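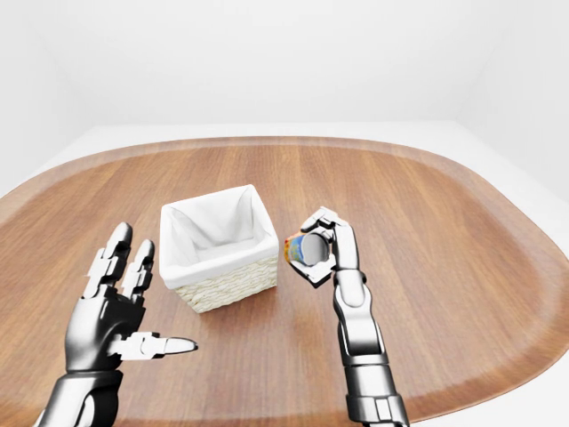 I have been on the Besson plan three times, which should tell you something about the Besson plan. Or about me, my sister would say, and she's welcome to her opinion. The first time I lost enough weight that my wedding ring slid off in the grocery store and I had to crawl around under the lettuce looking for it. The second time I lost a bit less. The third time I lasted until the middle of February, and that was with a fridge chart and a kitchen scale and my whole office cheering me on (please never let your whole office cheer you on). One of the rules was no bread on the table. You could have a slice, weighed, on a plate, but the basket had to go. So for months my poor little wicker basket, the square kind with the white cloth liner folded over the rim, lived on top of the boiler, and every evening I missed it more than I missed the bread.

I want to talk about the rules, and what they do to a person, because I think we give the food too much of the credit and too much of the blame. Every diet I've ever been on worked as far as the food went. Of course it did! If you hand me a sheet of paper that says grilled fish and half a grapefruit and I eat grilled fish and half a grapefruit, I am going to shrink. The trouble is that the sheet of paper ends. Week twelve is the last page. You turn it over and there's an ad for the shake powder.

My friend Réka Fodor and I did Nillolia together the spring after my second Besson. Nillolia is the one with the app and the little leaf that wilts if you don't log your lunch. Réka logged everything. She logged a cough drop. I logged for three weeks and then started lying to the leaf, which I'm not proud of, but it was looking so sad. We both lost weight and we both put it back on, at more or less the same speed, and the only thing that lasted was that neither of us could look at a banana without a number popping up. I still can't. I'm fifty-one and I see a perfectly nice banana and I think, well, a big one or a medium one?

And it costs money, all this. I sat down last winter with a shoebox of receipts and a bank app and added up what I'd spent since my first plan: the sign-up fees, the bars, the shakes, the cookbook that came with the bars, the step counter, a thing you breathe into. It came to $3,766. I checked it twice because I was hoping I'd put a digit in wrong. That's a very decent vacation. That's a new boiler, almost, with a space on top for a basket. $978 of it went to one company in one year, and I couldn't tell you now what was in the boxes except that everything had the texture of a yoga mat.

What bugs me most, though, is the way the failing gets handed back to you. When the weight comes off, that's the plan. When it comes back, that's you. I went to a Besson group meeting once where a woman had regained what she'd lost after her mother's funeral, and the leader asked her, kindly, really very kindly, what she thought she could have done differently. At her mother's funeral! She said she supposed she could have skipped the casseroles. Everybody nodded. I nodded. I think about that nod a lot.

I wrote a shorter, crankier version of this for our town newsletter, and the letters that came in were better than the piece. Plenty of people agreed with me. Plenty didn't, and I promised I'd give them room.

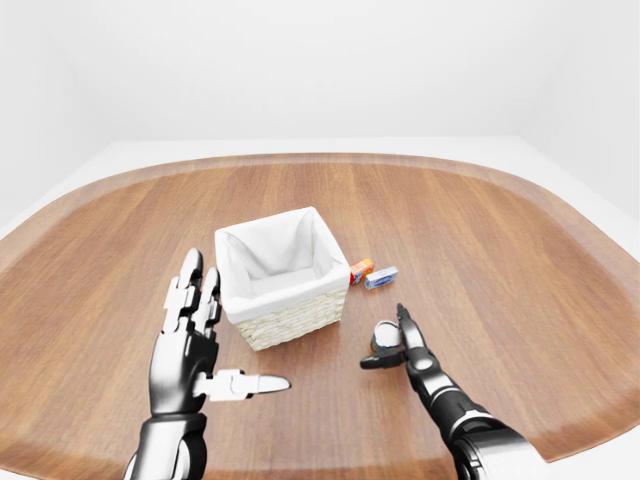
Branwen Gronow wrote to say that I was being unfair, that she had kept her weight down for nine years on exactly the sort of plan I was making fun of, and that she found the rules a relief. She said she grew up in a house where supper was whatever was left, whenever you got in, and that having a page to follow was the first time eating had felt calm to her. She didn't mind the weighing. She told me I was confusing my own dislike of being told what to do with a general truth about human beings, and would I kindly stop.

Well, that stung, and she has a point. I do hate being told what to do. I was the kid who wouldn't wear the coat. So let me say it more carefully: there are people who get on with a plan and stay on it, and I'm glad for them, and if you're one of them you should skip the rest of this and go enjoy your afternoon. But I know an awful lot of people who aren't, and most of them believe they're the only one.

So what do I do now? Less than you'd think. I eat supper sitting down. I walk to Wutia and back most mornings, before eight if I can manage it, for the coffee at the far end as much as for the walk. I cook a pot of beans at the start of the week and grumble my way through it. When my doctor, Solène Guérin, weighs me, I look at the wall, and she only tells me the number if there's something to say about it. My blood pressure is better than it was in my shake years. She's happy with it, and we've agreed to leave the rest alone unless something changes. I weigh around 155, I believe, though I'm going by my jeans.

Is that a success story? It wouldn't sell any powder. You couldn't put me on a poster, unless you wanted a before picture and a slightly later before picture. My cousin Maëlys Vasseur started a new plan last month, one with colored containers, and she called to ask if I'd do it with her, for company. I said I'd walk with her, any morning she likes, and I'd come over and cook, but I wasn't going to do the containers. She was annoyed. We've walked four times since, and she talks about the containers the whole way up the hill, and then at the top we have the coffee, and she has hers with milk.

The bread is back where it used to be, by the way. Some nights I have two slices and some nights I forget it's there until I'm clearing up.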